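Sim demos for insertion: how many textures before it stops helping?
Forum: Learning from Demonstration > Data collection

flirier_ops
Posted April 2018

We are recording simulated demos for an insertion policy. Wrist view only, two-finger gripper, one bar, one gray cylinder, yellow distractor parts on the table. So far 300 episodes, all scripted, with the tabletop material drawn at random per episode. Marble is in the pool along with plain colors.

Validation loss is fine. Rollouts on the veined surfaces are worse than on the plain ones, and the error is mostly lateral, just before contact.

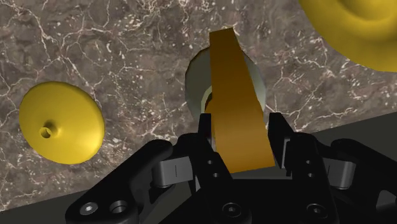 My plan is to add 100 more episodes on veined stone only and retrain from scratch. Dolores Whitfield, who runs our training jobs, thinks that is a waste of render time and wants more variation in the grasp instead. Opinions?

boros77
Agree with Dolores. If the script always grips the bar at the same height and angle, the network never sees a correction. Texture is a side issue. Perturb the grasp, let the script recover, and record the recovery.

skiltness
Disagree. The bar hides part of the cylinder in a wrist view during the approach, so the policy will use whatever background is left. High-contrast veins are exactly what it would latch onto. Check the plain-color episodes: is the lateral error gone there or only smaller?

flirier_ops
Smaller. 9 mm worst case on stone, 4 mm on plain.

boros77
Then you have two problems, and 4 mm on a plain table is the one to fix first.

sasell_k
You can test both for less. Take 50 existing episodes, replay the same trajectories with new materials, and re-render. No new scripting. Train one model on that and one on 50 perturbed-grasp episodes – same seed, same step count.

skiltness
Fine with that, as long as the distractors are moved between renders. Fixed distractors turn into landmarks.

flirier_ops
They are placed once per episode, so a replay would keep them. I'll resample positions and reject any that touch the arm path. Both runs are queued, results in May.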